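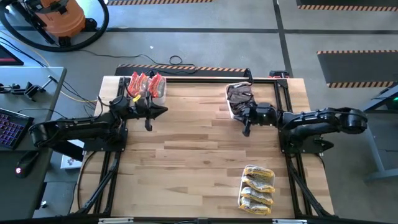

How often should a butcher-block tabletop be oiled if it's used for sorting and packing dry goods, with no cutting on it?

Twice a year is enough for a top that never sees a knife or standing water. Use food-grade mineral oil, wipe off the excess after 20 minutes, and leave the surface clear overnight.

Home > Surfaces > Wood > Care and Finishing

Mine is narrow-stave, mixed light and dark, from Stoltis. It came unfinished in February and has had 2 coats so far. Plastic trays sit on it all day. Do they need to come off between uses?

Mieke Hendriks

Lift the trays at the end of the day. A flat-bottomed tray holds moisture against the wood, and the covered area will also keep a different color from the rest. Two coats is low for a new top. I put on 8 over the first month, thin, one every few days, then moved to the twice-a-year schedule. Oil the underside as well — a top finished on one face only will cup. Small knots take up more oil than the staves, so go over them again before wiping.

oltness_bench

We use hard wax on ours. Never had a problem.

kneath4

If you switch to wax or varnish later, the mineral oil has to come out first or the finish won't bond. Sand to 120, then 180. Any bolts through the top should run in slotted holes — the wood moves across the grain with the seasons and a tight round hole will split it.

Wirnico R.

Last updated: February | 2,464 views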